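Give Me the Small Press Political Book

I finished the Camargo Reader on the train in July, all 672 pages of it, and I have been pushing it on people ever since. It's a collection of political essays from a river town that most of the country couldn't find on a map, put out by Skollow, a press that runs out of two rooms over a print shop. I loved it. I want more books like it, and I want people who care about politics to start reading them before they buy one more memoir by a retired senator.

The memoirs have their place, I guess. But they nearly all tell the same story – humble beginnings, a hard choice, a lesson learned – and they tell it in a voice that was sanded smooth by 6 or 7 readers before it got to you. Open the Camargo Reader anywhere and you get an argument.

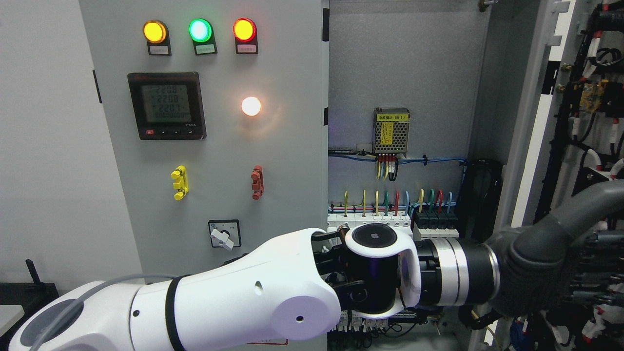
Take the essay on the Dultex mill, which is my favorite. The usual way to write about a closed mill is as a sad song, and there are plenty of sad songs in print. This one reads the mill's own newsletter, issue by issue, as if it were literature (it sort of is!), and shows how the company taught a whole town what words to use about itself. "Family" comes up constantly. "Union" comes up once, in a recipe column, for reasons the essay has great fun with. By the end I was reading my own employer's emails differently, and I don't think I can stop.

Then there's a long piece on the town's rival poets, who fought for decades over whether Camargo belonged to the valley or to the state. You'd expect that to be dry. It's hilarious, and it's also the best thing I've read on how a place decides what it is. One side won the argument and lost every election. The other side got the library named after its magazine.
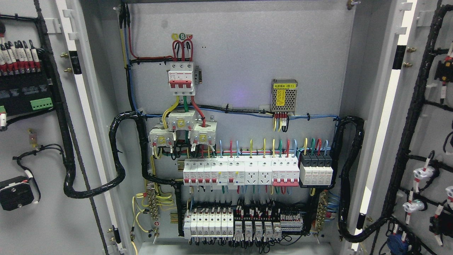 Now, the complaint I keep hearing is that this kind of writing is too local. Why should a reader in Ohio or Oregon care about a quarrel over a library? My answer is that every big political idea was a local quarrel first, and you learn more by watching one up close than by reading a summary of 40 of them. I've never been to Camargo. I still know what it feels like when the people who write about your town don't live there.

I'll admit the book has problems. The chapter on Ernico, the planned suburb, goes on far too long, and the footnotes could use a firm hand. A couple of the writers clearly can't stand each other and repeat themselves to get the last word in. I'd still take that over polish.
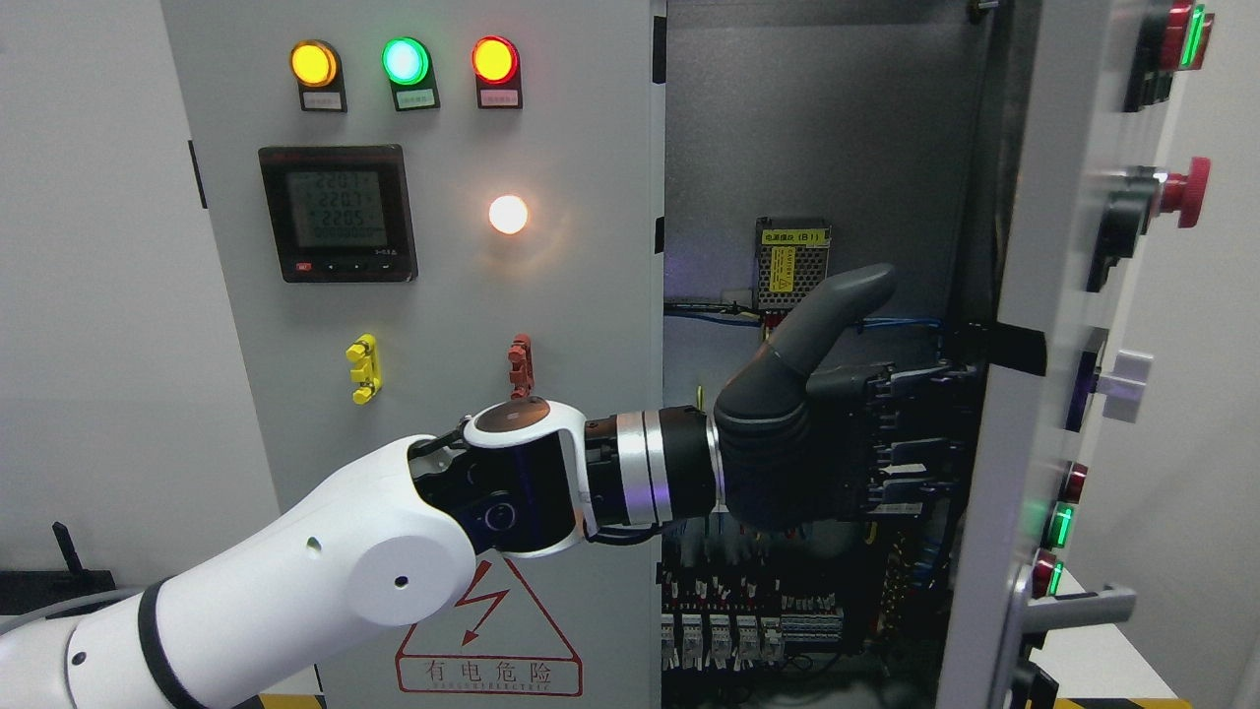

So ask your library to order it, or anything else from a press that size. Read the essays out of order. Argue with them in the margins if the copy is yours. And if your own town has a shelf of old newsletters somewhere, go have a look at what they say, and then please write it up so I can read it.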